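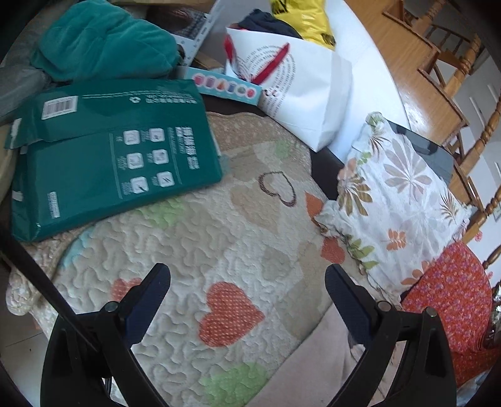
A quilted cover with hearts and wavy stitching.

Home | Stories | How Things Are Made | Make and Do | Grown-ups

Why does a quilt have so many stitches?

By Jeptoo Lukumay
September 3, 2020

Print this page | E-mail to a friend

Do you have a quilted cover at home? Maybe it is on your bed, or on a cushion where you like to sit. Put your hand on it and move your fingers slowly. You will feel small hills and small valleys. The valleys are where the stitches are.

A quilt is like a sandwich. The top piece of cloth is the first slice of bread. The bottom piece of cloth is the second slice. Between them is the filling, and it is called wadding. Wadding is soft and full of tiny spaces, and in these spaces there is air. Air that cannot move keeps you warm.

Now think what happens if you make a sandwich and shake it. The filling falls to one side! With a quilt it would be the same. After some washing, all the wadding would sit in one corner like a big potato. The stitches go through all the layers and hold them together.

Stitches can go in straight lines, in squares or in waves. The cover at the top of this page has waves. Waves are pretty, but they need patience from the person who sews them.

What about the hearts? One old way to put a shape on a cover is called appliqué. You say it "a-PLEE-kay". It is a French word and it means "put on". You cut a shape from another cloth, lay it on the cover and sew around its edge. The shape can be plain, or it can have dots or stripes. Many people use cloth from a shirt which has become too small.

Look also at the edge on the lower left side. It goes in and out in round curves, like the edge of some shells. We call this a scalloped edge. A scallop is a sea animal with a shell of this form.

My grandmother made a quilt for me when I was 6. She worked on it until I was seven, and she put in a heart from my old blue dress. I counted the pieces many times before sleeping, and I always lost the number.

Try it yourself

Take two paper towels and some cotton wool. Put the cotton wool between the towels and shake them over a table. Then do it again, but this time ask a grown-up to help you sew a few big stitches through everything. Shake again. Which one keeps its filling better?

You can draw your own quilt too. Fold a paper into squares and put a different heart in each one. Send us your drawing before the end of October and we will show it on the Make and Do page.

Contact us | © 2020 Ernaden Children's Pages | Back to top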